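Killora Opens Orders for Tabletop Arm Kit

FLULONSIDE, December 21, 2023. Killora has opened orders for the Sterkedari, a tabletop robot arm kit intended for schools, libraries and small workshops. The kit is supplied with white 3D-printed parts, servo motors, wiring and a printed assembly guide.

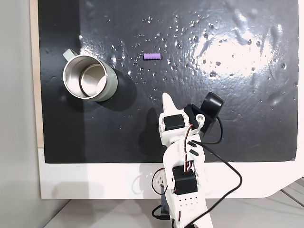 Orders are limited to 100 kits in the first production run. Each kit contains 34 printed parts, and buyers may choose a version with a camera mounted at the wrist. Replacement servos will be sold separately. 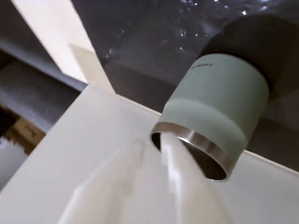 Gun-woo Noh said the kit should be judged on how easily a class can repair it, and that a broken jaw ought to be a matter of minutes.

Killora will provide 14 practice exercises with the kit, most of them using ordinary household items such as mugs. A support line will be open to registered buyers on school days. 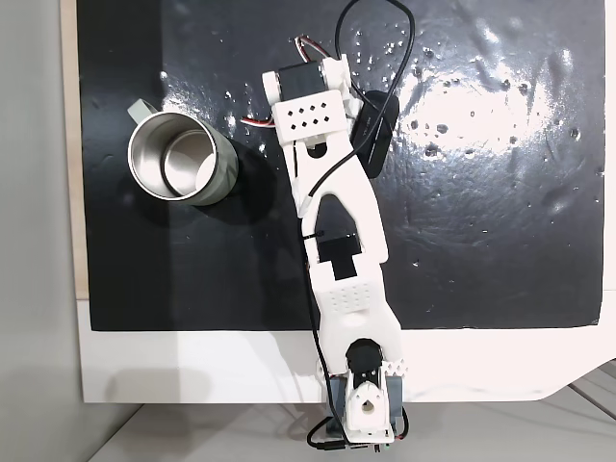

Training sessions for instructors are scheduled to begin in May at the company's Flulonside office. Attendance is limited to 8 persons per session. Yu-na Ban will lead the program, and registration will be handled through the order form. 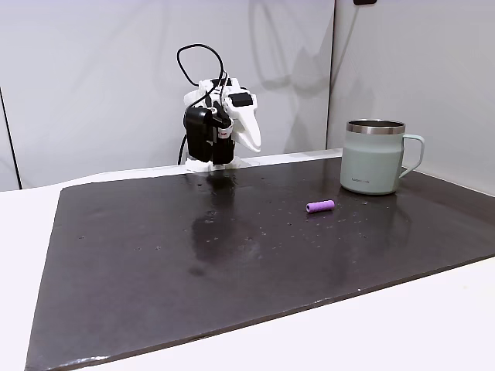 Robot arm with a mint-green mug and a small purple cylinder.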